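The Songs Go Home to Varitz

After decades in a university storeroom, the recorded voices of an upland herding people are being returned to the valley where they were made.

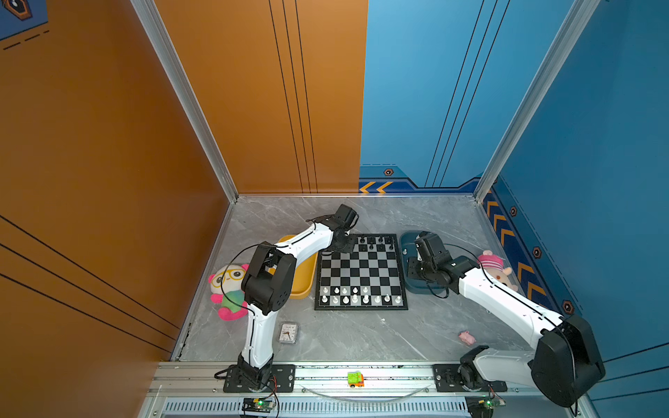

Konrad Pietrzak would prefer that the word "donation" be dropped from all discussion of the recordings. The songs were lent by the people who sang them, he maintains, and a loan that comes back late is still a loan.

His objection has shaped much of what follows. When the Nowicki Foundation and the sound archive at Lambridge signed their agreement with the Varitz Community Council last November, the word had been removed from every page, including the annexes. The final text speaks of "return" and of "continuing custody," and it places the right to decide who may hear a recording with the families of those who made it.

The collection consists of 800 recordings on reel-to-reel tape, made over several summers by a small party of folklorists from Lambridge. They traveled up the valley by mule and later by truck, stayed at the summer pastures and recorded what they were permitted to record: herding calls, wedding songs, accounts of boundary disputes, a number of prayers and one very long recitation of family names that takes up eleven reels. In all, 76 singers and speakers are heard. The field notes, most of them in pencil, come to 3,630 pages.

For many years the tapes were known chiefly to specialists. A selection was issued on a long-playing record with an English title chosen by the publisher, and two of the wedding songs were later used without permission in a television advertisement. The families in Varitz learned of the advertisement from a relative who was working abroad. No payment was made at the time, and the firm concerned no longer exists.

Radosław Lis, who coordinated the return on behalf of the Foundation, describes the advertisement as the point at which the matter became a grievance. Before then, he says, most households in the valley had assumed the tapes were lost. Afterward they knew that the voices of their grandparents were in a building they had never visited, and that strangers could apply to hear them by filling out a form.

The first formal request for return was sent to Lambridge in the form of a handwritten letter, signed by the heads of nineteen households. It received a courteous reply, which noted that the tapes were fragile and that the valley had no suitable place to keep them. A second letter, sent three years later, received the same answer. The archive's current management has acknowledged that neither reply offered to make copies, although the equipment to do so was available.

The work of the past four years has been slower and more detailed than either side expected. Each reel had to be cleaned and transferred, and each transfer had to be matched with the notes. The folklorists had used their own spellings for personal names, and these changed from one summer to the next. A man who appears in one notebook under his father's name appears in another under the name of his pasture. Eleven speakers are identified only by initials.

To resolve these questions, the Council arranged listening sessions in the old dairy at Drodoswood, the lowest of the valley's five settlements and the only one that the bus reaches in winter. Sessions began at four in the afternoon, after the animals had been seen to, and often continued until late. Older residents were able to identify speakers by voice, by dialect and in several cases by the sound of a particular dog. Where there was disagreement, both opinions were entered in the catalog.

The sessions also raised matters that the agreement had not foreseen. Certain prayers are traditionally spoken only between the first snow and the spring thaw, and some families did not wish them to be played at any other season. Other recordings contain frank remarks about neighbors, whose descendants live within sight of one another. One account of a disputed well was listened to in complete silence by members of both families, who then asked that it be closed to outside listeners for the time being. The request was granted the same evening.

As a result, the catalog now carries four levels of access. The first is open to anyone. The second is open to any member of a Varitz household, whether living in the valley or elsewhere. The third depends on the season. The fourth requires the consent of a named family, which may be given or withdrawn in writing. Lambridge has agreed to apply the same rules to the copies it retains, and researchers who used the collection freely in the past must now apply again.

Not all of them have welcomed the change. Several scholars wrote to the archive to express concern that published work could no longer be checked against its sources. The archive's response was that the sources remain in existence and that the people entitled to grant access can be reached by mail. Of the applications made under the new rules so far, most have been approved, although a number of applicants have been asked to explain their purpose more fully, and one was invited to come to the valley and explain it in person. He did so, and stayed for the haymaking.

A printed volume accompanies the return. It contains the words of 140 songs in the Varitz language with facing translations, a glossary of pasture terms, and short biographies of the singers written by their descendants. The Foundation paid for a first printing of 1,000 copies, of which one was delivered to each household before any were offered for sale. Royalties go to a fund administered by the Council. Its first expenditure was the repair of the dairy roof, followed by a part-time teaching post at the school in Drodoswood, where the language had not been taught during regular hours for two generations.

The translations were the subject of long debate. Pietrzak, who prepared the final texts, held that the herding calls should be left untranslated, as they are addressed to animals and contain few words. Others on the editorial panel believed that readers outside the valley would take the gaps for carelessness. The published solution gives the calls in the original with a brief note on when each is used - at milling, at a stream crossing, at the approach of a storm - and leaves the facing page blank.

The original reels remain at Lambridge for the present, in a temperature-controlled vault, but they are now the legal property of the Council. A room for them is to be built beside the dairy, with stone walls on the north side and a separate electrical supply. The ground has been surveyed. Lis expects the plans to go before the district authority in the coming months, and he has advised the Council that approval may take a year or more.

In the meantime the listening sessions continue. The eleven reels of family names have been played twice from beginning to end, over several evenings each time. Additions are being recorded in the same order and by the same rules as the original, beginning with the children born in the valley in the year after the folklorists left.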